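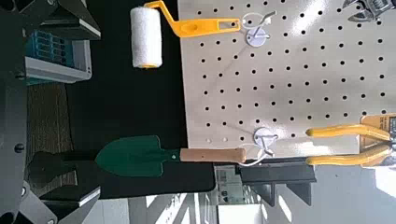 Kernum would have bought the bigger arm straight away and argued about it later. Echevarría wanted to wait a full year. Between those two opinions sits the plan the Skumutska tool library has now settled on, and it is a good one: four robot stations, bought in two rounds, with the first round already ordered and the second depending on what the first one teaches everybody.

The plan was published on 8 Sep 2026 and covers the handling of hand tools at the library's return room. Members bring back paint rollers, trowels, pliers, screwdrivers, scissors and a great many other things, and every item has to be hung up again before it can go out to the next borrower. Anyone who has spent an afternoon putting things back on hooks will know how quickly the pile grows in spring. The robots are meant to take on a share of that work, starting with tools that hang from a pegboard and leaving the drawers, bins and power tools to people for now.

What makes the plan a pleasure to read (yes, really, a budget can be a pleasure to read) is how much thought has gone into the dull parts. Most equipment plans lead with the arm and tuck everything else into a line called "other." Skumutska has done it the other way around. The arms come on page 3. Before that you get the tables, the boards, the hooks, the lighting, the floor space, the wall outlets and a surprisingly lively section on spare gripper fingers.

The spare fingers deserve a mention. The library is buying 50 of them with the first two stations, in a mix of plain and rubber-faced types, and the plan sets a fixed yearly sum aside for more. Fingers are wear parts. They rub against wire and metal all day, and a station with a worn finger and no replacement on the shelf is a very expensive coat rack. Good to see somebody write that into the first order.

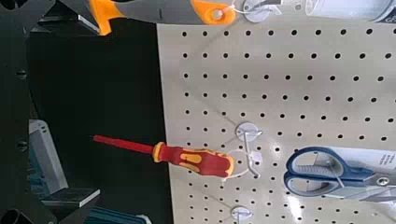 Screwdriver and scissors on the pegboard, with part of the robot's gripper at left.

The boards and hooks will be standard items from ordinary suppliers, with no custom parts. That choice came out of a long back-and-forth in February, when the library was still weighing a made-to-measure wall with slots shaped for each tool. A shaped slot makes life easier for a gripper, but it also locks the whole wall to one list of tools, and the list at Skumutska changes every season. Hooks can be moved in a minute. The money saved goes to a second wrist camera for each station, so that one can be sent off for repair while the other keeps working – a small luxury that the staff asked for and got.

The stations themselves come from Imasetti, which was picked from three bidders. The price was in the middle of the pack. Imasetti won on its service terms: parts held locally, a loan arm if a repair runs past two weeks, and training for the library's own staff included in the purchase instead of billed by the hour. The contract also lets the library keep every recording made at its own stations, and take those recordings with it if it changes supplier one day. Buyers elsewhere should borrow that clause right away!

The first round pays for two stations, and the tool list for that round has 41 types on it, each one chosen by how often it comes through the return room and how well it hangs. Rollers and trowels made the cut early. Long-handled garden tools were left out, with a note that they may come back in the second round if a taller board can be fitted. Adjustable wrenches are in, after some debate over their weight.

Floor space took more work than expected. Each station needs clear room on three sides for a person to step in, swap tools and step out again, and the return room has a window wall that nobody wanted to block. Daylight is lovely to work in and a nuisance for cameras, with bright patches that move across a pale board as the day goes on. The plan answers this with blinds, which cost very little, and with a request that test runs be done at different hours. Blinds are on the list right between extension cords and floor tape.

Running costs get their own table, and it is refreshingly plain. Power, fingers, cables, one service visit per station per year, and staff hours. The hours line is the largest of the lot. The library has made no promise that the robots will cut it in the first year, and expects it to go up a little while people learn the equipment. That is a sensible thing to tell members before the money is spent.

The second round, another two stations, will be decided after 1170 logged returns at the first pair. The library chose a number of returns over a date so that a slow winter would not force a decision on thin evidence. Staff will look at how many items were hung without help, how long each one took, and which tools kept ending up back in the hands of a person. If the figures are poor, the second-round money goes to more shelving and longer opening hours, and the plan says so in as many words.

Echevarría's wish to wait did leave its mark. The order includes a break point after delivery of the first station, at which the library can pause the second without a fee. Kernum's bigger arm survives too, as a priced option for round two, in case the taller board gets built and the rakes and hoes come back onto the list.

Members can read the full plan at the front desk or ask for a copy by email. Comments are welcome on the tool list in particular, which stays open for changes until the first station is delivered. So if there is something you borrow all the time and would like to see up on that board, now is the time to say so. The desk already has a request in for putty knives.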